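Teaching the arm by hand: questions we keep getting at Skurkorora

Does it learn from one showing?
No, whatever the sales sheet says. Our kitchen set took 400 demonstrations, and we still wouldn't leave it alone with a real stove.

Should I guide the arm by hand or drive it by remote?
Valquíria Evangelista prefers remote control. Your hands stay out of the wrist camera's view, but you lose the feel of the grip. I'm not convinced the data is better. It is certainly slower to collect.

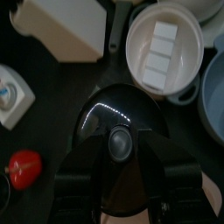

Wrist camera view, toy kitchen: gripper at the black lid, cream pot with white blocks behind.

Why toy pots and a toy pepper?
They're cheap and they survive being dropped. Whether any of it carries over to real cookware is a fair question. We haven't seen good proof.

Can a beginner record usable demonstrations?
After 2 days of practice, usually. Throw out the first day's recordings.

Will 2,000 demonstrations fix a task that fails at 400?
Sometimes. Check for sloppy or mixed-up demonstrations before you pay for more of them. Everaldo Moura keeps the checklist we use; ask him for the May version.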